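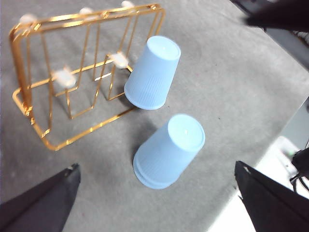

Segundo Cuadros wrote in to ask why a policy that sees only through the wrist should be expected to place anything on a wire rack, given that thin reflective rods are close to the worst case for depth sensing. The question comes up often enough that the page now begins with it.

Short answer: the Lilgate policy does not use depth. It takes color images and joint positions and predicts a short chunk of future motion. Highlights on the rods move as the wrist moves, and the network has to learn to ignore them from the demonstrations.

What is the task?
Place upside-down cups on a drying rack. Cup and rack poses are changed between episodes. An episode counts as a success only if the cup stays on the rack after the gripper has opened and withdrawn.

How much data was used?
2095 demonstrations, all teleoperated. Episodes in which the operator dropped a cup and recovered were kept. Episodes that ended without a placement were removed.

Which result should be cited?
The one in the Lilgate report, version of 2 May 2019. An earlier draft used a looser success criterion and its numbers are not comparable.

What does chunk length do?
We tested chunks of 6 and 18 steps. The longer chunk gave smoother approaches but was slower to correct when the rim touched a rod. The shorter chunk corrected sooner and hesitated more before the grasp. All released checkpoints use 6.

Does the policy handle nested cups?
Not reliably. The usual failure is that both cups are lifted together. The wrist view gives little evidence of nesting apart from the look of the rim, and few of the demonstrations contain it.

Why felt on the table?
It cuts glare from the overhead lights and keeps cups from sliding when a finger brushes them. Elisa Pagano repeated part of the evaluation on a bare tabletop, and most of the added failures were cups pushed out of reach before the grasp.

Were different seeds trained?
Yes, 5 per condition. The report gives the mean and the full range. Please do not quote the best seed alone.

Can I train on my own rack?
Yes. Convert your recordings with the Cunix loader and check that image and joint timestamps agree before training. Offsets between the two streams do not raise an error. They show up later as late gripper closing.

Is the Zistberg checkpoint the same model?
Same architecture, different data. It was trained without wrist images and should be used only as a baseline.

When will the evaluation code be released?
The scoring scripts are already in the repository. The reset protocol will follow in June.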